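The **Skirer Open Day** is a yearly public demonstration of household robotics held in Cumden. It is run by the Nwosu workshop, a small engineering group that studies how machines can learn ordinary kitchen tasks from people. The event took its present form when the group moved its February talks into a working kitchen. 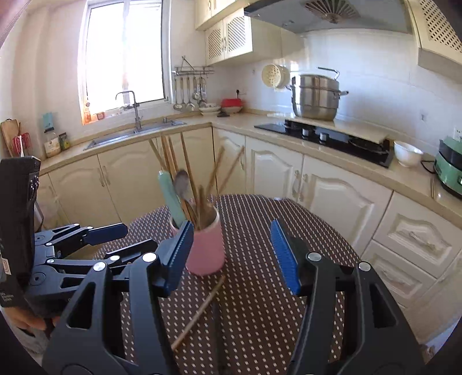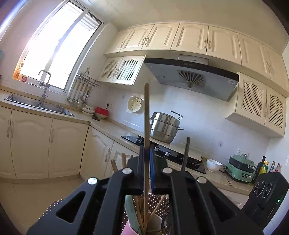
*Chopstick handling with the hand-held gripper, Skirer Open Day.*

*This page was last changed on 6th September.*

## Format

Visitors are admitted in groups of nine. Each group watches a short session in which an operator uses a two-finger gripper to handle utensils at a table covered with a spotted cloth. The gripper is held in the hand and has the same finger shape as the one fitted to the group's robot arm, Plonwood, so that recordings made by a person can be used to train the arm.

## Chopstick task

The best-known session is the chopstick task. The operator closes the fingers on one wooden chopstick from a full holder and tries to lift it clear of the others. Chopsticks are thin and tend to cross one another – a poor grip often brings up two. The fingers carry blue pads on their inner faces.

Funmilayo Nnaji, who designed the task, chose chopsticks after earlier trials with spoons were judged too easy. The task set holds 3,651 recordings, and the group has said it will stop at 4,000.

## Attendance

The most recent open day drew some 691 visitors. Places are free but must be booked – walk-in entry ended after the second event, when the line reached the street. Visitors may try the gripper themselves at the end of a session, and attempts by visitors are left out of the task set.

## See also

- Plonwood (robot arm)
- Learning from demonstration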